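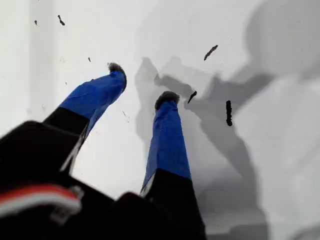 Paper Use and Print Waste in a Student Residence: A Term Project Report

Prepared by Assunta Tedesco
Department of Environmental Management, Skurareck College

Abstract

This report presents the results of a small study of paper waste at Messina Hall, a student residence at Skurareck College. Printed sheets left at the two shared printers on the ground floor were collected and sorted during the fall term. A short survey of residents was carried out in the same period. A total of 311 abandoned sheets were recorded. Most of these were cover pages, duplicate copies and web pages printed with one or two lines of text. The report describes the method, presents the findings and makes several recommendations to the residence office.

1. Background

Messina Hall houses first-year and second-year students. Residents may print at either of the two shared printers, one beside the mail room and the other in the study lounge. Print jobs are sent from personal computers and charged to a student account. Until last year, each job was held in a queue until the student entered a code at the printer. The hold was removed after complaints about long lines before morning classes, and jobs now print as soon as they are sent.

The residence office reported that the recycling bins near the printers were filling faster than before the change. No measurements had been taken, however, and the office was unable to say how much of the paper came from abandoned print jobs and how much came from ordinary mail and packaging. The present project was proposed in order to provide a first estimate.

2. Objectives

The project set out to determine how many sheets were left at the printers and not claimed, and what kinds of documents they were. A further aim was to learn from residents why print jobs were being abandoned. The project did not examine ink use, electricity or the cost of printer service, all of which are handled under a separate contract with Banar Office Supply.

3. Method

3.1 Collection

A labeled tray was placed beside each printer in September. A notice above the tray asked residents to place any unclaimed pages in it and to leave the recycling bin for other paper. The trays were emptied each evening at nine o'clock. Pages that had been in the tray for less than one hour at that time were left until the next evening, so that their owners had a fair chance to return for them.

All sheets were placed face down in folders when removed. Sorting was done in a locked workroom, and any page showing grades, medical information or account details was counted, marked as private and shredded at once. No names were written down at any stage.

3.2 Sorting

Each sheet was placed in one of five groups: cover or banner pages, duplicate copies, nearly blank pages, misprints, and complete documents. A page was treated as nearly blank if it carried three lines of text or fewer. A misprint was any page with faded, doubled or slanted text, or one printed at the wrong size. Where a sheet could have gone into more than one group, the first suitable group in the order given above was used.

3.3 Survey

A paper survey with eight questions was placed in residents' mailboxes. The use of paper was discussed with the course instructor, as it seemed at odds with the subject of the study. An online form had been tried in an earlier class project in the same building and had drawn very few replies. The survey was therefore printed on half sheets, using the blank backs of pages from an earlier course packet. The target of 100 completed surveys was met.

4. Findings

4.1 Abandoned sheets

The largest group was cover and banner pages. These are produced automatically when a student sends a job from the college network, and they show only a user number and the name of the file. Few residents appeared to know that the setting could be turned off. Duplicate copies formed the second largest group. Many were found in sets, and in several cases the same reading had been printed at both printers on the same evening.

Nearly blank pages came mainly from websites. The final page of a printed recipe or news article often held only a web address or a copyright line. Misprints were less common than expected, and most of them came from the mail room printer during a single week when the toner was low. Complete documents made up the smallest group.

The trays were fullest on Sunday evenings, when many residents were preparing work for the coming week. The study lounge printer produced more abandoned sheets than the mail room printer throughout the term.

4.2 Survey responses

Residents most often said that they had sent a job a second time because the first did not seem to go through. The printers take up to two minutes to wake from sleep mode, and the screen shows no message during this time. Several residents wrote that they had walked to the other printer and tried again there. Others said that they had forgotten a job after sending it from their rooms.

Opinion was divided on the return of the code system. Some residents supported it – mainly those who had lived in the hall before the change – while others were concerned about lines in the morning.

5. Limitations

The count depended on residents using the trays. Some abandoned pages were certainly placed directly in the recycling bins, and the true number is likely to be higher. The study covered one building and one term. The printing load during final examinations was not measured, as the trays had to be removed before that period for floor cleaning.

6. Recommendations

It is recommended that cover pages be turned off by default on both printers. This change can be made by the network office and would require no new equipment.

A sign should be posted at each printer explaining the delay when the machine wakes from sleep mode. The same information should be included in the printing guide given to new residents.

A trial of the code system should be considered for evening hours only. Morning printing would continue as at present – without a hold – and the results could be compared with those reported in this study.

The trays should remain in place. Sheets with one clean side could be cut and bound as scratch pads for the study lounge, using the manual binder kept in the Sirkorex design studio.

7. Acknowledgments

The author thanks the residence office for access to the printer areas and the residents of Messina Hall who returned the survey. The sorting sheets and a blank copy of the survey are held by the department and may be requested at the front desk.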